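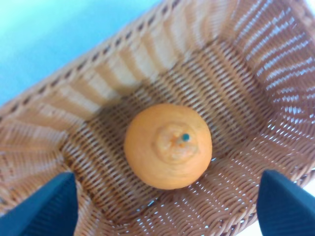
How to Keep Sumo-Type Mandarins Without Ruining Them

The big knobby mandarins turn up at our market in late winter and cost roughly what I used to pay for lunch. I have thrown out enough of them to have developed a method. It works for any loose-skinned mandarin, though with the cheap ones you may not care as much.

Picking them

Ignore the looks. A handsome peel tells you very little, and the ones with the silliest necks are often the best in the bin. Pick the fruit up instead. It should feel heavy, and the skin should give a little when you press it. If it gives a lot, put it back and look innocent. Check around the base of the knob, where the folds are, for soft spots or gray fuzz. That is where mine always start to go.

Getting them home

Put them on top of the bag. I know you know this. I also knew it, the day I put them under the canned tomatoes.

Setting up the basket

1. Use something with an open weave. A solid bowl is fine for a day or two, but the fruit at the bottom sits in its own damp and sulks.

2. Shake out the crumbs and wipe the basket with a barely wet cloth. Let it dry completely, an hour at least.

3. Set the fruit in a single layer, stem end up. The neck bruises easily and a bruised neck won't forgive you.

4. Keep it away from the stove, the sunny sill and the bananas. Mine lives on the shelf by the back door.

5. Turn each one every other day and look underneath. Eat the worst one first - a gloomy rule, but it saves fruit.

Don't wash them until you're ready to eat.

If you bought too many

Five days in the basket is my limit. Anything left goes in the crisper drawer in a paper bag with the top folded over, and keeps there for another couple of weeks. Take one out around 50 minutes before you want it, as cold ones taste of refrigerator.

Peeling

Dig a thumb in at the base of the knob and pull the whole thing off like a lid. The rest comes away in two or three big pieces. Save the peel if you're the kind of person who makes candied peel. I have a jar of it from last May that I keep meaning to deal with.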